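Do "Refresh" Sprays Do Anything? Testing Mattress Care Claims in Student Housing

Project report, submitted 2019-07-01

1. Why we chose this topic

Every student residence in Turumby hands out the same move-in sheet, and every year the sheet tells new residents to buy a fabric refresher and use it weekly on the mattress. Rellix is the one named on the sheet. The bottle promises a "deep renewed sleep surface". We wanted to know what a renewed sleep surface was supposed to be, and whether anyone in the building could tell a treated mattress from one that had been left alone. The label gives no definition, and the supplier's website repeats the label.

2. What the label says and what it leaves out

The label says the product "lifts everyday dust". It doesn't say how dust was measured, on what fabric, or compared with what. A leaflet in the laundry room quotes a figure of 3,000 dust particles but gives no area and no time, so the number means nothing. We wrote to the supplier in October asking for the test behind it and got back a discount code.

We also looked at Gimov, a cheaper powder you sprinkle on and vacuum off. Its instructions are more sensible, but most of the work is plainly being done by the vacuum.

3. Method

We put a notice on the residence page and got 110 residents to take part. They were split into three groups by room number: spray weekly, powder monthly, or nothing but a change of sheets. After eight weeks everyone filled in a short survey on smell, comfort and sleep. The survey was run again four weeks later, which gave us 278 usable forms in total once the half-finished ones were thrown out and a few late ones from the pilot were added in.

We know the weak points. Nobody was blinded – you can smell Rellix from the hallway. Room number is not a proper random split, as the lower floors are noisier. And some people in the "nothing" group admitted to borrowing a roommate's spray.

4. Results

Smell was rated better in the spray group, as you would expect from a product that is mostly perfume. Comfort ratings were flat across all three groups. Sleep ratings moved a little in favour of the powder group, but the gap was smaller than the difference between floors, so we don't believe it.

The one thing that did line up with better ratings was how often people changed their sheets, whatever group they were in. Over 80 forms mentioned crumbs or grit in the bed, and neither product claims to deal with those. A brush is cheaper.

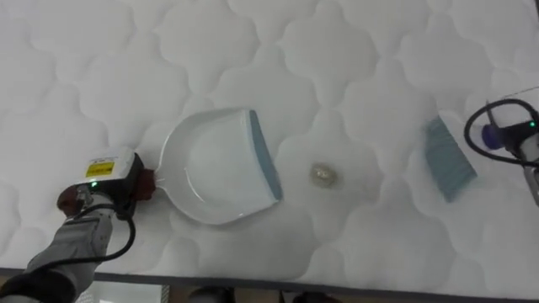
Figure 1. Hand brush and dustpan on a quilted white mattress.

5. Discussion

We can't say the products do nothing. We can say that our survey found no benefit past the scent, and that the supplier would not show us anything better. The move-in sheet should stop recommending a brand until somebody produces a real test.

If the project is repeated, we would weigh the vacuum contents instead of asking people how they feel. We would also drop the comfort question, which half the respondents took to be about their pillow.

6. Sources

Residence move-in sheet, Turumby, current edition.
Product labels, Rellix and Gimov.
Tạ, laundry room leaflet on fabric care, undated.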